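Laundry and bed-making tips I brought home from the Storkano open day

I went to the Storkano open day on June 28, 2026 expecting free coffee and a dancing robot. I got the coffee. The rest was mostly household chores, done slowly with hand-held grippers so the robots can learn from them later, and I came away with more folding tips than I've picked up in years of reading this kind of page (including writing it!).

The building is the old Esteves furniture showroom, so there are still beds in it. At the check-in table they told us 742 people had signed up, and I think most of them were ahead of me at the cookies. The bedroom corner was quieter, and that's where I parked myself.

**Start flat, then fold.** The Tiko team kept repeating this one. If you pick up a crumpled cloth and try to fold it in the air, you fold the wrinkles in with it. Lay it on the bed, find two corners, pull them gently apart, and only then bring one edge over.
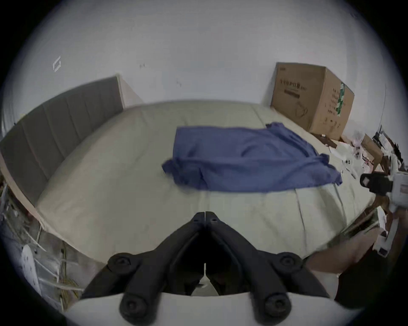
*Household Pages, Issue 836*

A blue cloth on a beige fitted sheet is a good way to practice, by the way. With the contrast you can find the corners right off, even the bunched one. At home I fold white pillowcases on a white sheet and spend half my time hunting for an edge. I've switched to doing the whites on my dark bedspread and it goes much faster.

**Pinch small.** I got a turn with one of the grippers, and with only two fingers you learn fast that a big grab makes a big mess. Take just the very corner of the cloth. I tried it with my bare hands that evening on a stack of dish towels, thumb and one finger, and they came out squarer than usual. Napkins too.

**Smooth the sheet before you use it as a table.** Any crease underneath shows up in whatever you fold on top. Run your forearm from the middle out to the sides, then tug the near edge. If your fitted sheet has seam lines, line your cloth up with one and you've got a free ruler.

**Go slow on the last fold.** My towels always slide apart at the end, and the demonstrator's did too when she hurried. She told us they had recorded 1,172 folds so far and the last one was still the fussy one. Keep a flat hand on the pile while you bring the final edge over.

I also asked about fitted sheets. They said to come back in October, when the Skanero group is showing theirs. Until then I'm still rolling mine into a ball and shutting the closet door quickly.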